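Greenwood Sensory Unit
Call for participants: packaged snack texture and shelf-life study
Reference: GSU 164
Posted: 22 August 2022

The Greenwood Sensory Unit is recruiting adults for a tasting panel on the texture of packaged baked goods and ready-to-eat snacks. The study compares what panel members report with instrument readings taken from the same production batch. Sessions begin in September.

What the work involves

Panel members attend two sessions a week for five weeks. Each session lasts 90 minutes, including a break. Samples are served in coded pots under neutral light, and scores are entered on a tablet for firmness, crumb, moistness, stickiness and aftertaste. Water and plain crackers are supplied between samples. You will not be told the maker or the age of any sample until the study has closed.

The first two sessions are training. Members learn the scoring scale against reference samples and agree on the meaning of each term. Scores from these sessions are not used in the results, but attendance is required.

A short home task is also set in week three. You will be given a bag of sealed products, asked to store them at room temperature and asked to record when each is opened and finished.

Packaged snacks on a checked tablecloth

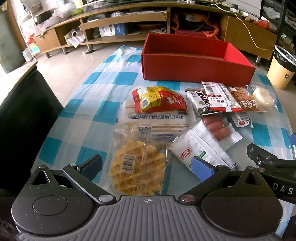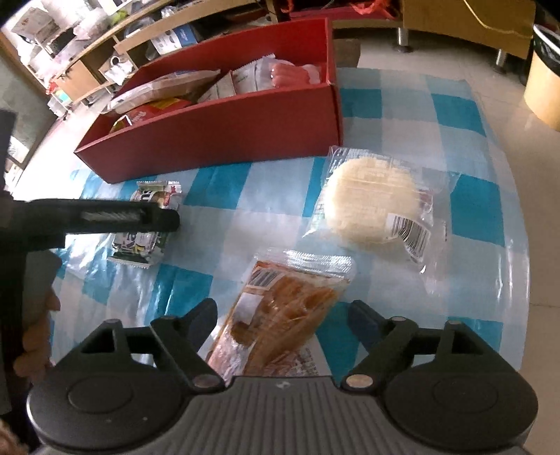

Who can apply

Applicants must be aged 18 or over and able to attend all sessions. Previous panel experience is not needed. You should be willing to eat wheat, egg, milk, soya and pork, as all of these occur in the sample set. We cannot accept anyone who:

- has a food allergy or coeliac disease
- is pregnant or breastfeeding
- has smoked in the past six months
- works in food manufacture or food retail, or lives with someone who does

Denture wearers may apply but should say so on the form - some texture measures are scored separately.

Payment

Members receive 20 pounds per session, including training, paid by bank transfer at the end of each fortnight. The home task carries a single payment of 30 pounds. Travel costs are not refunded. There is free parking behind the Alero building.

Selection

Those who pass the form stage will be invited to a screening visit. It consists of a basic taste test, a ranking test for hardness and a short interview with Carol Tunstall or Surachet Suwannarat. Screening is unpaid. Results are sent by email within a week, and reserves may be called at short notice.

How to apply

Request a form from Derek Bainbridge at the Greenwood reception desk, quoting the reference above. Completed forms can be handed in or posted. Please do not wear perfume or strongly scented hand cream to the screening visit.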